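Jillar Hand-Held Gripper Kit (pair)

Home > Research equipment > Data collection > Hand-held grippers

In stock. Ships Friday if ordered before noon.
Part no. JLR-141
Sold by the pair, left + right. Single replacements: ask Danica Vaněk at the sales desk.

What you get
Two black hand-held grippers, cabled
Finger camera for each side
Marker plates, white, dotted
Spare finger pads
Task sheets from the Luvura study (see below), printed

Overview
Same pair used in the Luvura wiping study. Person holds one in each hand, does the job, rig records. No robot needed until you train. Works at an ordinary table. Left and right are logged seperately and lined up afterward by the software, so you can drop one hand out later and see what it does to the policy.

The Luvura result, short version
Question from Kwame Lamptey and I-seul Seo: does a head view help if you already have the view from the gripper? Task was whiteboard wiping, board lying flat on a table. Eraser in one hand, other hand free to steady or reposition the board.

Demonstrations kept: 102
Robot trials per policy: 141
Clean board, gripper views only: 87 trials
Clean board, gripper views plus head view: better in every session, full table in the download

Where it failed without the head view: corners mostly. Close to the board the gripper camera loses the far edge and the policy wipes the same strip over and over. Glare was the other one. Glossy surface, overhead lights, bright streaks read as marks. Eetu Salminen reran the bad sessions with the lights moved and got some of them back, not all.

Worth knowing before you order
Wide jaw opening, fine for an eraser held sideways. Thin pens are fiddly.
Matte black fingers. Ask us for the light gray ones if your table is dark.
Cables come off the back and want to trail toward you. Clip them down or they drag on the work.
Marker plates need to stay in sight of the tracking cameras. Don't hunch over.
Recalibrate after any drop, even a small one. 5 minutes.

Whiteboard wiping, from the gripper and from the head:
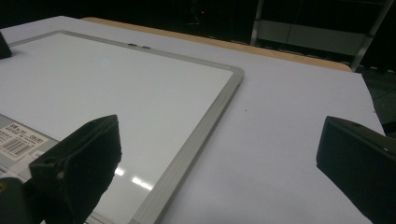
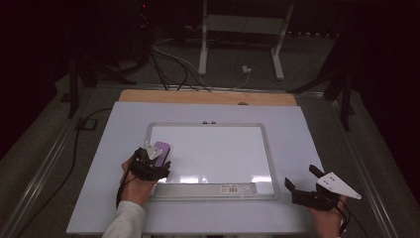 4 min read

Downloads
Task sheets (PDF)
Trial table, all sessions (CSV)
Mounting drawing, rev. January

Fits
Jolano wrist adapter, both sizes
Halonen table clamp, for parking the left gripper between takes

Does not fit the older Jolano quick-release. Adapter ring is on the way, no date yet.

Questions on the method go to Aarne Rantala, questions on orders to Danica. Please put the part number in the subject line, it realy does speed things up.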